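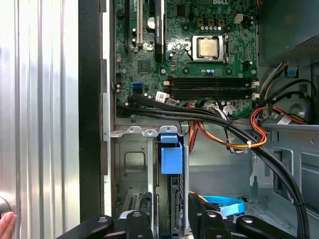 Travel Notes > Day Visits > Lullthorpe Open Day

Lullthorpe Open Day, 1/23/25
By Elin Nicholas

Lullthorpe is the old training college on the edge of town, now split into rented workshops and classrooms. It opens to the public once each winter. I took the 9 a.m. bus and was at the gate before the line got long. Entry was free, and parking cost 4 dollars if you came by car.

The sign-in desk gives you a paper map and a sticker. The map is worth keeping, as the room numbers don't follow any order I could work out. Room 3 is upstairs at the far end, past the library.

I started with the Larora repair classes, which run in the evenings and cover small appliances, lamps and home computers. The teacher on duty was patient with a long string of questions about old laptops. A ten-week course starts in February and there were still places. You bring your own screwdrivers and a project, and they have a shelf of spare cables to pick through. I put my name down for the lamp course.

Next door was Joly, a bookbinding studio with two big presses. They let visitors sew a small notebook. Mine came out crooked but it holds together. Allow half an hour for this, more if there are children ahead of you. The paper offcuts are sold by weight in the hall, and I bought more than I needed.
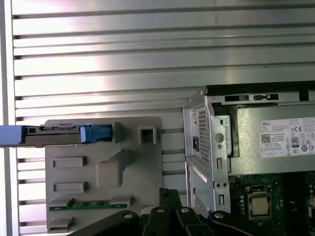 Lunch was in the canteen on the ground floor. Soup, bread, two kinds of pie. The soup was good and the coffee was weak. Seating is tight between noon and one, so eat early or take your tray to the library, where food is allowed on open day only.

In the afternoon I went on the building tour. The college opened with 686 students, most of them learning office work or dressmaking, and the guide had class photos going back to the first year. The best part was the old switchboard room — small, cold, and still with its original wall clock. The tour goes up and down a lot of stairs. There is an elevator, but you have to ask for it at the desk.

My last stop was Skandine, the weaving group on the top floor. They were short of people to show the looms, so I only saw one being used. The blankets on sale were well made and priced higher than I wanted to pay. I got a dish towel.

The bus back leaves from the other side of the road, by the pharmacy. Check the last departure before you go in, as the timetable at the stop was out of date and I had a long wait in the wind.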